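Notes from the Planning Desk: What I Learned About the Order of the Day

by Yevdokiia Onyshchenko

Dear couples, parents and patient friends,

In the last newsletter I promised to write about the timeline of the wedding day, and many of you answered with your own questions. Thank you for this. I read all of them, also the long one with the spreadsheet. I cannot answer every letter separately, so I put my thoughts together in one piece.

First, where my opinion comes from. I have worked as a day coordinator for 11 years. I began in a hotel ballroom in Ravness, where the day was very strict and the kitchen was the real boss, and now I work mostly with barns, gardens and small halls in the country near Buserau. The places are different, but the problems with time are almost always the same.

The most common mistake is to plan the day from the morning forward. A couple writes down: hairdresser at eight, dress at eleven, ceremony at one, and so on, and when they arrive at dinner there is no time left. I ask my couples to start with the dinner. Your caterer will tell you at what time the food must go out, and this time is very hard to move. After it is fixed, count back. Guests need 15 minutes to find their chairs, and if you have more than one entrance to the room, please give them more. Before this come the drinks, before the drinks the family photographs, and before them the ceremony. Only at the end you come to the hairdresser, and then you will see if she really must arrive at eight or a little earlier.

The second thing is the family photographs. I have a great respect for photographers and I never tell them how to do their work. But I ask every couple for a list of groups, written with first names, and I ask them to keep it to seven groups if they can. Each group looks like a small thing on paper. Then an uncle goes to find the bathroom, a grandmother wants to sit down, a cousin has already taken off his jacket, and the small thing becomes long. It helps very much to give the list to one person from each family who knows the faces. I know the names from the paper only, and I cannot call "Marta!" in a garden where there are four Martas.

Do the groups with the oldest people and the youngest children first. After this they are free, and they can go inside to the shade and have something to drink.
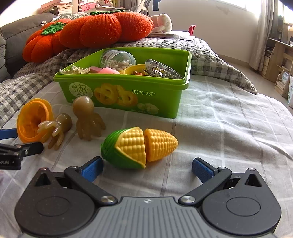 The next question in your letters was about the pause between ceremony and dinner. How long can it be? My answer is two hours at most, if everything is in the same place. If the guests must drive from the church to the venue, count the drive separately, because a drive is not a rest. One couple last June married in the town hall of Keneta and had the dinner in a barn on the other side of the river. On the map it was a short way. On the day there was a market, the bridge was full, and half of the guests came when the cold starters were already on the tables. The couple was very calm about it, more calm than me. Since then I drive the road myself, at the same hour of the day, before I write any number in the plan.

During the pause people need three things from you: something to eat, somewhere to sit, and some sign that the day continues. The food can be simple. Bread with something on it is enough. About seats I am more strict. Many venues offer only high tables for this part, and they look very elegant, but your guests have been standing in new shoes. Ask for chairs for one third of the people. If the venue says it is not possible, ask again in writing.

Now the speeches. I know that this is a sensitive subject, and in some families it is almost political. My experience is that four speeches is a good number, and that each one should be no longer than a song on the radio. Please do not put all of them before the food. The kitchen at Aksoy, where I have coordinated many dinners, has a rule that I like: one speech before the starter, one after it, and the others when the main plates are taken away. The chef there asks me for the names of the speakers and he wants to know who among them likes to talk. I tell him the truth, and the fish is better for it.

If somebody wants to speak and is not on the list, give this person a moment later in the evening, for example just before the cake. By then the kitchen does not suffer.

Some words about the evening. The first dance is usually planned too late. When dinner ends, families with small children already look for their coats, and older guests too. If you would like them to see the dance, do it directly after the dessert and leave the cake for later. I had resistance to this idea from one band, who wanted to have their sound check at that moment — so please speak with your musicians in advance and ask when exactly they need the room empty.

And the end of the night. Read your contract and look for the word "closing". In some venues closing at midnight means that the music stops at midnight. In others it means that the last guest and the last box must be out of the building at midnight, and this is a very different evening. I have carried flower vases across a dark parking place in evening shoes, and I do not recommend it.

When your plan is ready, print it. Make one version for the suppliers, with all phone numbers, and one very short version for the wedding party, with only the moments when they must be somewhere. Nobody in the wedding party will read two pages. I print mine in large letters and I put it on the inside of the door where people get dressed.

Leave some empty space in it too. I put one free quarter of an hour before the ceremony and another one before dinner, and I do not tell the couple what they are for. Usually something takes them — a lost button, a late taxi, a mother who needs a minute alone.

In the next newsletter I will write about rain plans, and what to ask about a tent before you pay for it. If you have had a tent with a wooden floor, please write to me how it was for the dancing. I have heard very different opinions.

With warm greetings from Buserau,
Yevdokiia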